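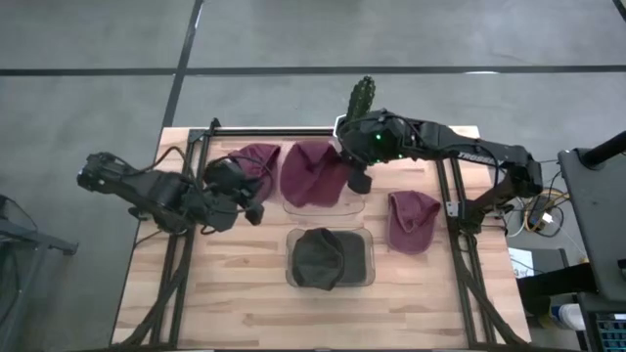

Hats and Trays: Sorting at Duangkaew

Gallery | Headwear | Ivorport workshop
Text by Oranuch Kongkaew

Duangkaew keeps its headwear stock in Ivorport, on the ground floor of the old Cikergate building. Twice a year, in January and again in early summer, everything that has come back from shops and fairs is gone through by colour, put into trays and then boxed. The summer sort began on Tue 20 June. This page is about the table, the trays and the stock, with notes for the shops that take it from us.

The table
Light wood, with the grain of the planks easy to see, on a grey concrete floor. Dark pieces show up well against it and maroon shows up best of all. Pale wood also makes it easy to spot lint and stray threads, so the top is wiped down between colours.

Maroon
Soft maroon pieces at the back of the table and to the right. One is spread out and hangs partly over a clear tray. The one on the right is folded, a bit crumpled, with the hem showing along one side.

Maroon was the colour most shops asked for last winter and it is also the colour that comes back most. Returns are checked at the hem first, then turned inside out and checked at the crown. A piece that has only been folded badly goes back into stock after a night lying flat. Anything with a pulled thread goes to Jirayu Rattanakul for mending, and if the repair can be seen from arm's length it is sold as a second.

Dark cap, front tray
A very dark olive cap with a rounded crown, the seams meeting at the top. Flat dark cloth lines the tray beside it.

Caps with a shaped crown are not folded or stacked. They go in the tray the right way up and travel the same way. If one arrives at your shop with a dent in the crown, hold it over a steaming kettle for a few seconds, push it out from the inside with your fingers and leave it on a bowl to cool.

The trays
Clear plastic. The one at the front is rectangular with rounded corners. We used cardboard lids until last year, but the corners went soft and you could not tell what was in a stack without lifting every lid. The clear ones came from Mitance in a single order of 200. They wash in warm water with a little soap. Do not use anything abrasive on them, as the scratches hold dust.

One colour to a tray. Shaped caps and soft hats are kept apart even when the colour matches.

The cactus
Green, spiky and kept for display. It goes out with the hats to fairs and does not belong to any order. If you find it in your delivery, please send it back with the next van.

Boxing
Trays are emptied into boxes by colour, 60 soft hats to a box. Shaped caps go in the shallow boxes, in a single layer with tissue between them. Write the colour on the short end, because the long side faces the wall on the Cikergate shelves. The shelves hold up to 1,000 pieces, and what does not fit goes upstairs.

Pieces on the stock sheet at the start of this sort: 2,504. The sheet covers every colour and both types, including seconds. Mended pieces stay on it under their original line number, with an M added by hand.

For shops
Orders from the summer sort are packed in the order they come in. Please give the colour first and the type second, for example "maroon, soft" or "olive, cap". Very dark olive and black look alike under shop lighting and get mixed up on order forms every season. Check a cap by a window before you ask for more of the same.

Seconds are sold at the Ivorport counter only and are not posted. They cannot be exchanged, but you are welcome to try them on and look them over before you pay.

Returns should be sent clean and without price stickers. The adhesive marks the cloth and takes a long time to get off. String tags are fine and can be left on.

Questions about repairs go to Jirayu. For anything to do with stock or this page, ask for Oranuch at the Cikergate counter.

Back to all galleries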